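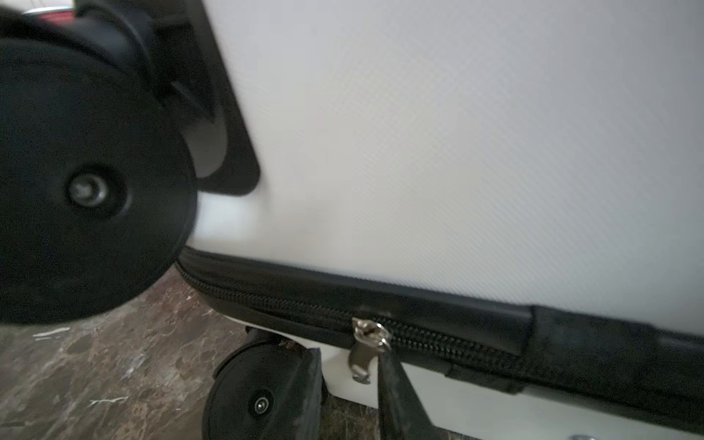
The Last Few Centimetres of the Chore

Can a machine close a suitcase? The question sounds minor beside the claims made for household robotics, yet it is a fair test of them. A hard-shelled case on a marble floor presents a black gripper finger with a row of teeth, a metal slider and a hanging pull tab, all of them small, and only the teeth black. A person manages the task while talking to someone in the next room. For a robot, it remains a demanding piece of work.

Over the past year this magazine has followed the efforts of several organizations to move manipulation robots out of fixed industrial cells and into ordinary chores. The visits took in the Kendstead laboratories, where domestic tasks are studied; the Piltby repair depot, which services luggage and soft goods; and a supported-living residence in Ham that has agreed to assess household equipment as it matures. The findings are encouraging in places. They do not support the view that a general household helper is close at hand.

What the zipper asks for

Industrial robots owe much of their reliability to the conditions arranged for them. Parts arrive in a known orientation, fixtures hold them still, and lighting is set once and left alone. A zipper on a suitcase offers none of these comforts. The pull tab hangs where gravity and the last user left it. The tape flexes. The slider moves easily along a straight section and binds at a corner, where the force must change direction with the curve of the shell.

There is the further matter of wheels. A case standing upright will roll away from a hand that pushes it, and a case lying down presents its zipper at an awkward height. People brace the shell with a knee or a forearm without deciding to do so. A single-armed machine has no such recourse, and engineers at Kendstead have come to regard bracing as a separate skill that must be taught alongside grasping.

The laboratory's current protocol divides the task into 13 stages, from locating the slider to confirming that the run is fully closed. The longest stage in the written protocol concerns the pull tab alone. A finger that arrives slightly high will press the tab flat against the tape; one that arrives low will nudge it aside. In either case the machine must recognize the error, withdraw and try again from a different angle.

Cameras at the wrist

Much of the recent progress has come from placing small cameras close to the gripper. A ceiling camera can find a suitcase in a room but is of little help once the arm has reached across and blocked the view. A camera at the wrist travels with the fingers and sees what they are about to touch.

The arrangement has drawbacks of its own. At close range a wheel or a plastic bracket can occupy a large part of the view, and a pale shell with very little pattern gives the software few features by which to judge distance. Polished floors add reflections. Black fingers working against black trim are difficult to separate from it, and several groups have considered coloured fingertips for that reason. Kendstead has declined to adopt them, on the grounds that a household machine should be able to cope with the household as it is.

Touch sensing is expected to fill some of the gap. A person closing a bag relies heavily on feel, particularly the change in resistance when fabric is caught in the teeth. Sensors capable of registering that change exist, but those tested at Kendstead have required recalibration more often than a family could be expected to tolerate.

The view from the shop floor

At Piltby, the question is put in commercial terms. The depot inspects returned luggage, replaces wheels and housings, tests zippers and repacks the cases for dispatch. In February, it began a supervised trial in which a robotic arm opened and closed each case before a technician's inspection. The trial covered 901 suitcases of mixed make and condition.

The arm completed 70 per cent of them without assistance. Performance was strongest on new zippers with rigid metal pulls and weakest on cases with worn tape, missing tabs or frayed reinforcement at the corners. These are, of course, the cases most likely to be sent to a repair depot in the first place.

Management at Piltby considers the result sufficient to continue. The arm does not replace a technician, but it allows one to prepare the next case while the machine works through a repetitive motion that has long been associated with sore wrists. Staff asked for two changes before the trial was extended: a slower approach speed near the operator, and a plain signal when the arm requires help. Both were adopted.

The home is a harder case

The residence in Ham has applied a different standard. Its occupants include people with limited hand strength, for whom zippers, jar lids and buttons are daily obstacles. A machine that succeeds on most attempts may be welcome in a depot, where a technician is standing by. A resident packing alone for a hospital appointment needs a good deal more certainty than that.

Time is also a consideration. In the residence's assessment, the allowance for closing a cabin-sized case was set at 30 seconds, a figure chosen by the residents themselves. No system demonstrated there has met it consistently. Some residents indicated that they would accept a slower machine if it were quiet and could be stopped by voice. Others preferred a simple loop of cord tied through the pull tab, and the residence now supplies these on request.

Hendville, a manufacturer of assistive equipment, is developing a tabletop arm with the Ham findings in mind. Its first model will be limited to a short list of tasks performed at a fixed station, with the bag or garment held in a padded cradle. Suitcases will be excluded until the cradle can accommodate wheeled luggage. The company has not announced a price, and a second assessment at Ham will take place before any units are offered to the public.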